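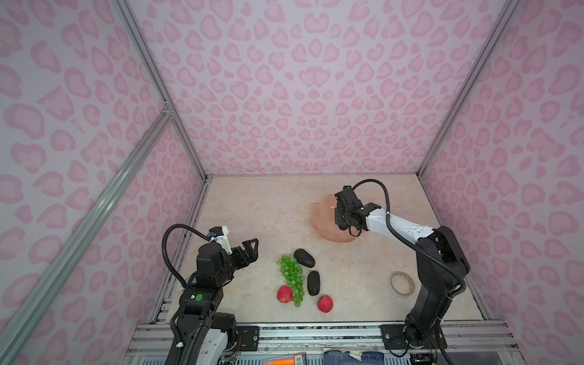 Zerrin Toprak asked at the morning meeting whether the packers at Semthorpe will end up just standing there watching arms move, and said that if so she'd like it in writing now. Fair question, and I'd sooner have it in the notebook than in somebody's stomach.

Wednesday, cell notes, late afternoon

Good day! Both arms up before coffee. We stayed on the fruit-and-bowl job, which is the closest thing we have to the sort bench at Semthorpe, where people reach, lift, turn and set down for a whole shift. Serpil worked that bench for 18 months and she is by far the best person to have next to you when you plan a pick. She watched me set up grapes first and told me no packer would ever start there. You clear the hard round stuff, then you have room for the awkward stuff. Swapped the order in the plan and I like it a lot better.

Uzma has started a list of what changes for the bench people if a cell like this goes in. So far:
- less reaching across the table
- more deciding (what's bruised, what gets pulled)
- somebody has to be able to stop it, clear it and restart it without phoning us
- the talk across the bench. Serpil added this one. Two people facing each other all day is a big part of the job and a cell takes up exactly that spot.

No answer for the last one yet. Tuncay suggests putting the cell at the end of the line so the bench stays whole. Needs a drawing.

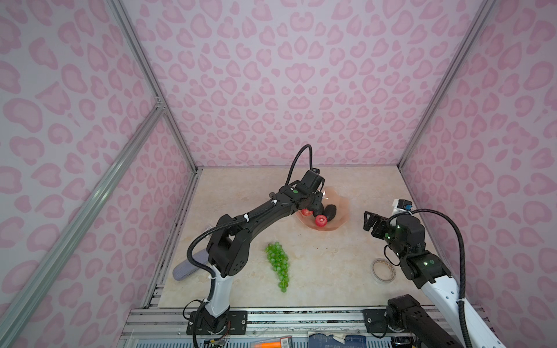
Training is the part I'm most excited about. Filano wants five people per shift able to run a cell, and I'd push for the packers themselves before anyone from maintenance, they already know what a bad pick looks like. Serpil got talking over the bowl with the left gripper down in it, the two tomatoes and the dark one sitting close together, and went straight into how she'd teach someone to judge the gap between the fingers and the fruit. It was a complete lesson, and I wrote down as much as I could keep up with (loose sheet, taped inside the back cover). Grapes need their own lesson, she says.

To do
- Tuncay: end-of-line sketch
- Uzma: send list to Nazmiye, ask what happens to the pay grade when a packer also runs a cell
- me: write Zerrin a proper reply, with the list attached
- ask for Serpil two afternoons next week if the bench can spare her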